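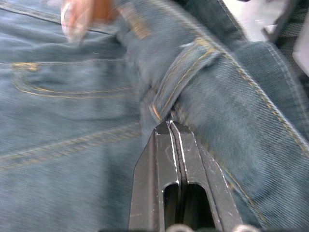
4.2 Rated output and measured output

Claims for small rooftop wind turbines usually rest on rated power, and we doubt that this figure tells a householder much. The rating is given at a wind speed which the roofs at Virum and Fellside seldom saw. Both sites lie among houses and mature trees, and the air reaching the blades was slow and badly disturbed for most of the trial. The supplier's leaflet for the Uniyal turbine promises 1,000 kWh a year. Our meter at Fellside recorded almost 150, before the inverter's own standby use was taken off. 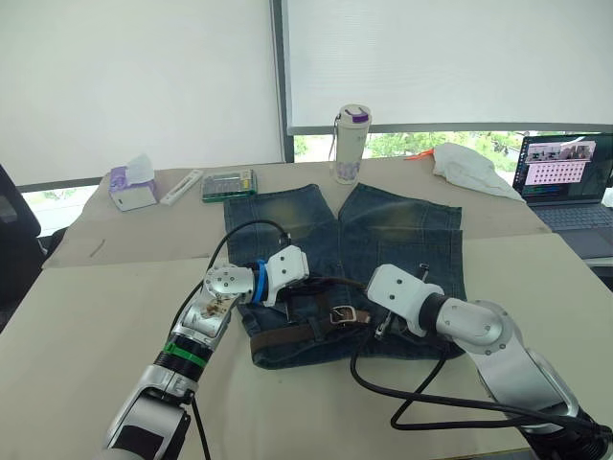
It may be objected that Fellside is a poor site, and so it is. But it was passed as suitable by the online wind map that most buyers would consult, and the map makes no allowance for the row of three-storey houses to the west. The Irberg site, on open ground above the village, did better in every month except January, when the turbine was braked for repairs. Even there the yield fell well short of the leaflet, and we would be wary of blaming the weather for a gap of that size. Monthly yields were recorded for all three sites. 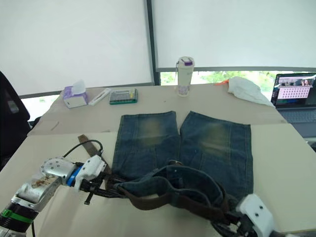 A second difficulty is the way wind speed was measured in earlier trials. Several used a mast set well clear of the roof and then applied a correction - the correction itself being taken from work on farm buildings. We placed our instruments at hub height, beside the rotor, and found lower speeds than the corrected values would suggest. Whether this holds for flat roofs we cannot say, as none of our sites had one. Nor did we test mast heights other than those the installers chose.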